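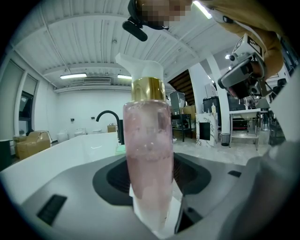 Is Groltedier worth starting now that it's back for a second series?
Start with series one, all of it. The new run picks up minutes after the old finale and there's no recap.

Watched the first two episodes last night. They've moved the story from the harbour at Clerham to an inland town called Cozma, and the budget has clearly gone up. Bigger sets, more night filming.

The opening episode is slow. 20 minutes go by before the two leads share a room. Once they do, it's the show I liked last year.

Episode two is better. The train section is the best thing they've done, and it's nearly all dialogue.

I don't like the new theme music. The old one was eight seconds long and did the job.

The villain's company, Tetier, was only a name on a van in series one. Now we get inside the offices. Room 163 is going to matter, they cut back to that door three times.

Small complaint: the ledger says 1,817 crates in episode one, and in episode two a character says 1,000 went missing and "hardly any are left". That's still 817. Could be a clue, could be a script slip.

Sound was muddy in the factory scenes. I put subtitles on.

Third episode is out next week, 9pm again. I'll post after it. Please keep spoilers out of the replies if you've read the books.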